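Resealing a Marble Countertop

Marble is a calcium carbonate stone and remains porous after polishing. An impregnating sealer fills the pores below the surface and slows the uptake of oil, wine and coffee. It does not stop etching, the dull mark left when an acid dissolves a thin layer of the polish. Etching has to be repolished and should be dealt with before any sealer goes on.

Checking whether sealer is needed

Put a teaspoon of water on the counter near the sink and another near the stove. Wait 15 minutes, then wipe both spots dry. A darkened patch means the stone is absorbing water. If both spots look the same as the stone next to them, stop and test again in six months.

Tools and materials

Solvent-based impregnating sealer (Evine or Norneo, or the product your fabricator recommends)
pH-neutral stone cleaner
Four or more white cotton cloths
Foam applicator pad
Painter's tape, 18 mm
Nitrile gloves

Read the coverage figure on the can. For a counter of 19 square feet, 200 ml was enough for two coats on dense polished stone. Honed marble takes more.

Cleaning

1. Clear the counter and vacuum along the backsplash joint. Grit left there will end up under the pad.
2. Wash with the stone cleaner at the dilution on the label. Do not use vinegar, lemon or bathroom descaler.
3. Lift old oil stains with a poultice. Mix baking soda and water to a thick paste, spread it over the stain, cover it with plastic wrap and leave it for 24 hours.
4. Rinse with plain water, dry with a cloth and leave the stone overnight. Water trapped in the pores blocks the sealer.

Applying the sealer

1. Tape off the sink rim, the cooktop edge and any painted trim.
2. Open a window, switch on the exhaust fan and turn off pilot lights.
3. Test in a corner and let it dry fully. Some sealers darken gray veining.
4. Work in sections two feet wide. Spread an even wet film and keep it wet for the dwell time on the label – usually five to ten minutes.
5. Wipe off all the excess with a dry cloth, then buff with a second one. Sealer that dries on the surface leaves a haze.
6. Apply the second coat after the interval on the label.

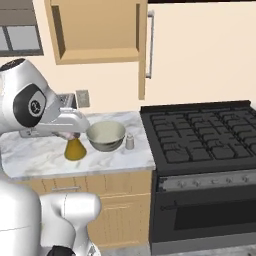

White marble with gray veining, with a flask and a bowl on the counter.

Clearing haze

Wet the hazy area with a little fresh sealer, wait two minutes and buff hard. Haze older than a day may need the maker's own remover.

Lay used cloths flat outdoors to dry before disposal. Keep the counter dry for 24 hours, and repeat the water test after a week.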